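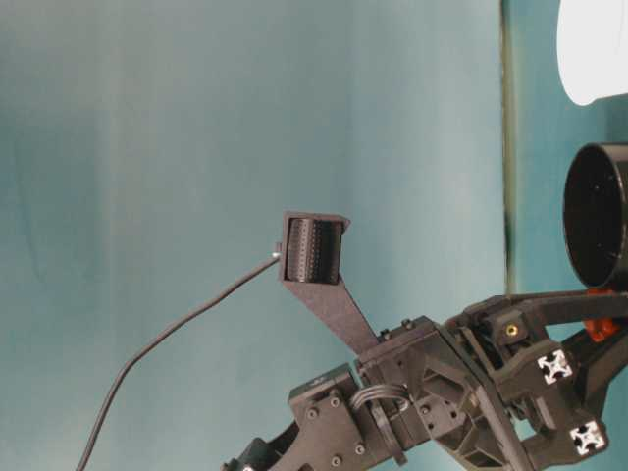
Octavio Muñoz says the water in Lake Tistska must have something added to it, because when he filled his bottle at the boat launch in June the water in the bottle had hardly any colour at all. He wants to know where the green-blue goes.

The colour did not go anywhere. A bottle holds too little water to show it. To see why, we need to look at three things: what light is made of, what water does to light, and what the Flurkard Glacier puts into the lake.

What light is made of

Sunlight looks white, but it is a mixture of colours. Light travels as waves, and each colour has its own wavelength, meaning the distance from the top of one wave to the top of the next. These distances are very small. They are measured in nanometres, and there are one million nanometres in a millimetre. Deep red light has a wavelength of 700 nanometres. Orange, yellow, green, blue and violet light have shorter wavelengths, in that order.

An object has a colour when it sends some wavelengths to your eye and takes in others. Taking in light is called absorption. A ripe tomato absorbs most of the blue and green light that lands on it and reflects the red.

What water does to light

Water absorbs red light much more strongly than it absorbs blue or green light. The effect builds up with distance. After deep red light has passed through 2 metres of pure water, less than a third of it is left. Blue light passes through the same water with almost no loss.

A drinking bottle is only a few centimetres across. Light crossing it loses so little red that your eye cannot tell. A deep lake is different. Lake Tistska is 174 metres deep at its deepest point, and red light from the sun is gone long before it gets there.

Many people are told that lakes are blue because they reflect the sky. Reflection does change how the surface looks, especially when you look across the water at a low angle. It is only part of the answer – a white-tiled indoor swimming pool also looks pale blue, and it has a ceiling over it.

What the glacier adds

Water by itself explains blue. It does not fully explain the milky green-blue of a lake fed by a glacier.

A glacier is a thick mass of ice that flows slowly downhill. Rocks are frozen into its base. As the ice moves, these rocks scrape against the bedrock underneath and grind it into a powder called rock flour. The grains are as fine as baking flour or finer. In summer, meltwater carries the powder out from under the Flurkard Glacier and down the Goden River to the lake.

Large grains sink soon after they reach still water, and they build up as mud near the river mouth. The finest grains sink so slowly that they stay suspended for weeks or months. Light entering the lake hits these grains and bounces off in all directions, which is called scattering. Some of it is scattered back up to the surface.

By then the light has travelled through water on the way down and again on the way up. The water has absorbed most of the red. The very fine grains scatter the blue and green light that remains, and this is the light that reaches your eye.

Why the colour changes during the year

In spring, before much ice has melted, there is little rock flour in the lake and the water looks darker and bluer. In summer, the river brings more powder and the lake turns paler and greener. Close to the river mouth there can be so much powder that the water looks grey.

In autumn the glacier melts less. The surface of the lake also cools. Fresh water is heaviest at 4 degrees Celsius, so as the surface cools towards that temperature it sinks and mixes with the water below. The rock flour is spread through the lake and goes on settling under the winter ice.

Test it at home

You will need two clear glasses, water, a teaspoon of milk and a torch. Fill both glasses with water. Stir a few drops of milk into one of them. Darken the room and shine the torch through the side of each glass. The beam is hard to see in the plain water. In the milky water it shows up clearly, as tiny drops of fat and protein scatter the light towards you. Add more milk, a drop at a time, and watch how far the beam gets.

Words to know

Absorption – the taking in of light by a material.
Nanometre – one-millionth of a millimetre.
Rock flour – very fine powder made when a glacier grinds rock.
Scattering – the bouncing of light in many directions by small particles.
Suspended – held up in water without sinking quickly.

Alva Lakes Reader, September 2025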